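Chathurika Sivakumar had been on Turkescombe council for six years and had claimed 41 train tickets, one hotel room and a desk lamp. The lamp was the problem.

"It was eighteen pounds," she told Heffernan.

"It was eighteen pounds of public money," said Heffernan, who ran the group and had lately taken to reading the local paper standing up. "Ravthorpe had two of theirs resign in March. One of them over a kettle."

"The kettle was for his boat."

"People don't remember the boat."

He wanted a statement by four o'clock. He had written one for her, 300 words long, and the word sorry was in it five times. She read it on the bus home and again in the kitchen with her coat on.
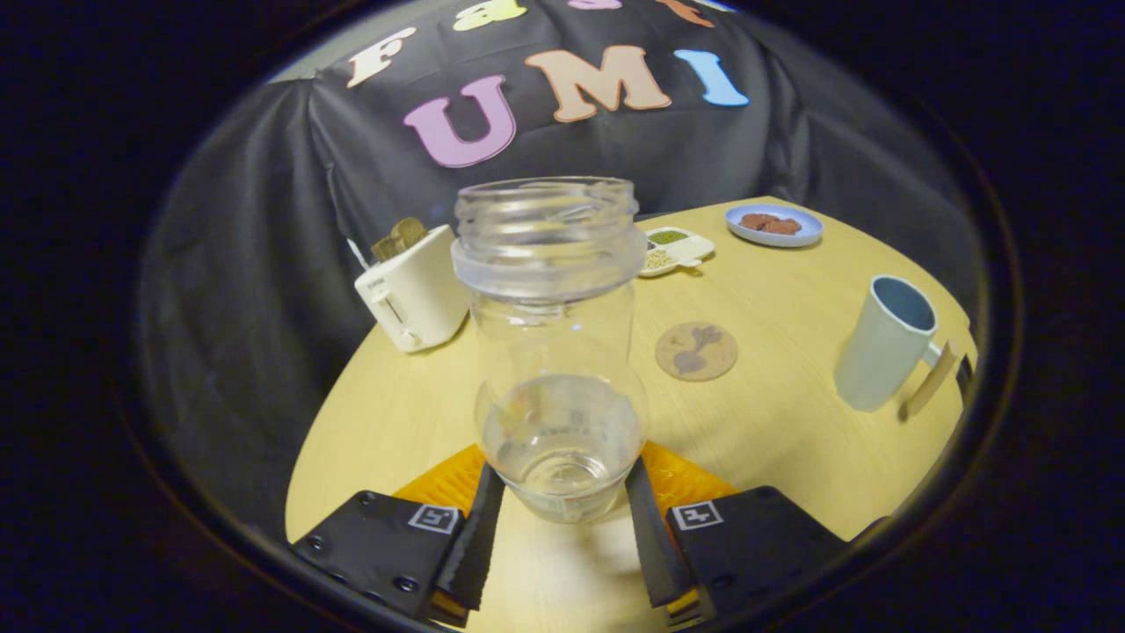 The jar, without its lid.

She crossed out the first sorry because it came before her name. The second was for any upset caused, and no one had written to her who was upset. One man had written about his bins, twice, and she put the statement aside and answered him.

At half past three Heffernan rang. Councillor Wulier had already sent his in, he said, and Wulier had claimed 1000 pounds for a carpet.

"What did he say?"

"That he'd followed the rules as he understood them."

"Did he say sorry?"

"He said he regretted the carpet."

She looked at the lamp. It was on the windowsill, where she did her ward letters in winter, and the switch had never worked properly - you had to hold it down and wait.

"I'll pay it back," she said. "I'm not reading the rest out."

"They'll ask why you're paying if you're not sorry."

"Then they can ask me."

She wrote the cheque, put on her shoes and walked down to the town hall with it before the office shut.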